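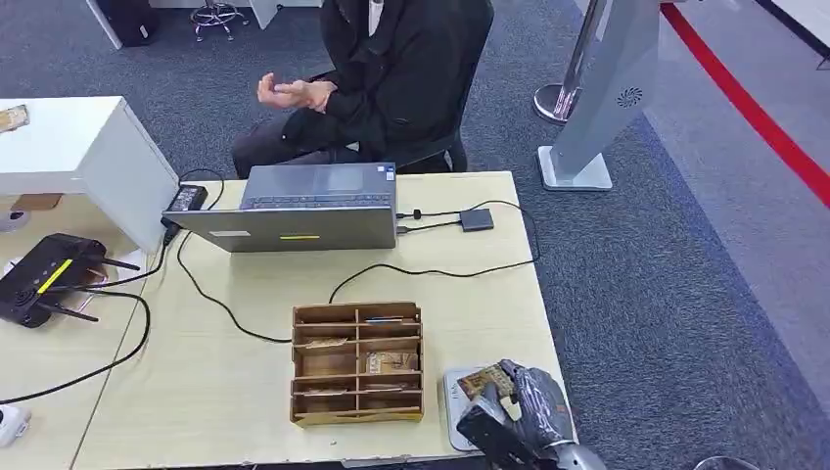
Posted by Symonenko, February 14, 2021

Card sorting on the Larkamano arm, second setup. Tray has eight slots, two columns by four rows, and stays in the middle of the table. Cards get picked one at a time off the gray pad at the right front corner and go into the tray. Operator sits across with the laptop.

The policy is the January one, trained on 3000 demos from Skovinau, plus 5 new ones on this table. I wanted to see if so few are enough to move it to a new tray position. Partly. Grasps on the small brown cards carry over well. Placement is weaker - 2 misses in the back row, both short of the slot, and none in the front row.

I suspect the head view, as the back slots look narrow from there. Next run: same cards, tray turned a quarter, log to the Plendudness folder. Keep the cables on the right half away from the pad.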